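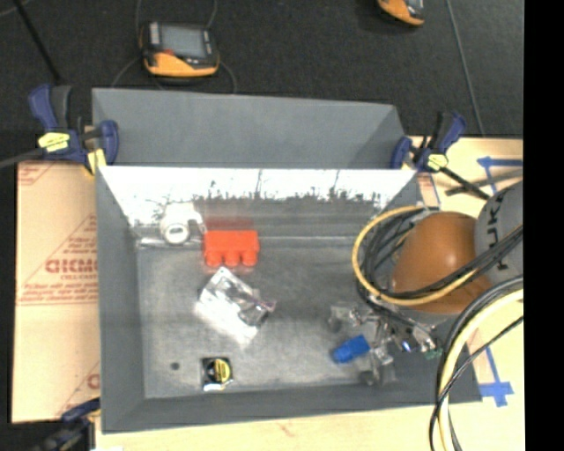

Can a robot put the groceries away yet?

Only in pieces. A machine can pick a lot of different things out of a bin, one at a time, if somebody has set the bin up for it. Carrying bags in from the car, opening the pantry and deciding where the rice goes is still your job, and I think it will be for a good while.

I get asked this because I spent nine years in a parts warehouse and I still write about it here. People assume that if a warehouse can do it, a kitchen must be next. I would put it the other way around. The warehouse is the easy version, and the warehouse isn't finished either.

When I started at Padero we stocked 3,477 different items. Roughly 3,000 of those came in a box or a bag with flat sides, and you could imagine a suction cup lifting any of them. The rest was the trouble: hose ends, gaskets, loose brackets, anything in clear plastic. We had one picking cell while I was there, sold to us under the name Tomar, and it did well on cartons. It did badly on shiny packets. The bags crinkled, the light bounced off them, and the software couldn't settle on where the top of the thing was. A person on the same bench reached in and took the packet without looking up.

So when I look at a bin with only a few things in it, I look at the mix. A red-orange block with a flat face is one sort of problem. A crinkled silver packet lying on the metal floor of the same bin is another. A small square black item down near the wall is a third, since the fingers need somewhere to go and the wall is in the way. The blue block is at the gripper already. I wouldn't read much into that, because blocks are what everybody's gripper likes.

The other thing I notice is how much gets built around the bin. There are clamps at three of its corners. There are hoses and a great bundle of black cable, and a handheld controller on the floor behind. None of that surprises me. Our cell at Padero had its bin bolted down, and if a forklift driver nudged the table we had to recalibrate before the next shift. Your laundry hamper isn't clamped to anything, and your kids move it.

Gisela Meinecke ran maintenance on our side and she kept a list of the jobs she would hand over tomorrow if she could. I copied it out in January, when I was clearing my desk, and went through it again this week. Four were on it:

Emptying returns totes
Sorting mixed fasteners
Wiping down the packing benches
Folding flat boxes back up into stock

Emptying totes is close. You can buy that now, provided you accept a miss here and there and keep a person nearby to clear it. Sorting fasteners has been done for years by machines that don't look like robots at all, with vibrating bowls and chutes. Wiping benches is possible if the benches are bare, and ours never were. Box folding works for one size at a time.

Do the same exercise at home and it gets worse. Floors are partly done, and I own a Skodar that does ours on weekdays and gets stuck under the radiator. Dishes are done once somebody loads the dishwasher. Loading it is a bin-picking job with wet, see-through, breakable parts, and no two racks the same. Laundry folding I have seen demonstrated by Fastumlow at a trade fair, on T-shirts, slowly. I didn't see a fitted sheet.

My neighbour wanted to know if he should wait before redoing his kitchen, in case the new machines need a different counter height. I told him to go ahead and pick the counters he likes.

Next post will be on conveyor belts, and why I still have a bad word for the grey ones.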